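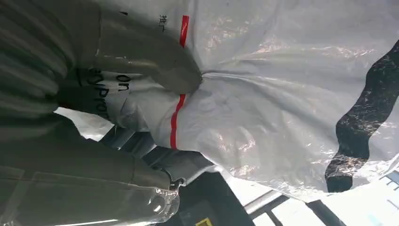 Closing and Replacing Drawstring Bin Liners

Gatance Residences: Household Procedures
Prepared by Hye-jin Seok, Resident Services. Revised 9/20/22.

Purpose

This procedure sets out how residents and cleaning staff are to close, remove and replace the drawstring liners used in kitchen and bathroom bins at Gatance Residences. It applies to general garbage only. Organics are collected in the green caddies and recycling in the blue boxes, neither of which takes a plastic liner.

Liners of the kind shown at the start of this page are white, with a red drawstring running around the neck. Residents may buy any equivalent drawstring liner, provided that it fits the bin without stretching over the rim.

Before you begin

You will need:
One replacement liner
A damp cloth and a mild, unscented cleaner
A sheet of newspaper or paper towel
Rubber gloves, if preferred

Liquids must be drained into the sink before they go in the garbage. Broken glass and ceramics are to be wrapped in newspaper, taped shut and marked with the word GLASS. Batteries, paint and light bulbs are not accepted in any liner and should be taken to the cabinet beside the Urnard Street entrance.

Closing the bag

1. Stop filling the bag when the contents reach a hand's width below the rim. An overfilled bag cannot be gathered properly at the neck.

2. Release the top edge of the liner from the rim of the bin, working from the back to the front. Leave the bag standing in the bin while you do this.

3. Find the openings in the hem where the drawstring is exposed. Most brands have two, on opposite sides. Hook a finger under the string at each opening.

4. Press gently on the upper part of the bag with an open palm to let out trapped air. Do not press on the contents.

5. Draw both loops outward at the same time. The plastic will bunch together, with the folds fanning out from the neck. If one loop comes out much longer than the other, ease it back and pull again.

6. Hold the gathered neck in one hand, just below the hem. With the other hand, cross the loops and tie them once, firmly. A second knot is required for any bag containing diapers, pet waste or cat litter.

7. Lift the bag by the tied loops and place your free hand beneath it. Bags heavier than 7 kg should be divided between two liners before they leave the unit.

If the drawstring breaks

Gather the neck by hand, twist it several times and fold the twisted section back on itself. Secure it with string or a rubber band. Where the liner has also torn along the side, place the whole bag inside a second liner and close the outer one in the usual manner. Tape does not hold well on thin plastic and is not recommended.

Fitting the new liner

Wipe the inside of the bin, including the underside of the lid, and allow it to dry. Lay the newspaper or paper towel flat on the bottom. Open the new liner fully, lower it into the bin and smooth it against the sides. Fold the hem over the rim so that the drawstring sits on the outside. On the narrow Plukwood bins supplied in bathrooms, pull the string slightly and tuck the slack behind the hinge.

Where to take the bag

Closed bags go down the chute on each floor between the posted hours. Bags that do not pass easily through the chute door must be carried to the garbage room on the lower level. Please do not leave bags in the corridor, even for a short time. In February, when the rear walkway may be icy, use the interior stairs by the Lobo wing to reach the garbage room.

Supply of liners

Each unit receives one roll upon moving in. Further rolls are sold at the front desk for $2 each. Cleaning staff draw their liners from the storeroom and sign for each carton of 200 on the sheet inside the door.

Enquiries

Questions concerning this procedure may be directed to Wahyudi Simanjuntak at the front desk. Requests for a replacement bin or lid should be submitted in writing to Ah-rin Yang and should state the unit number and the colour of the bin.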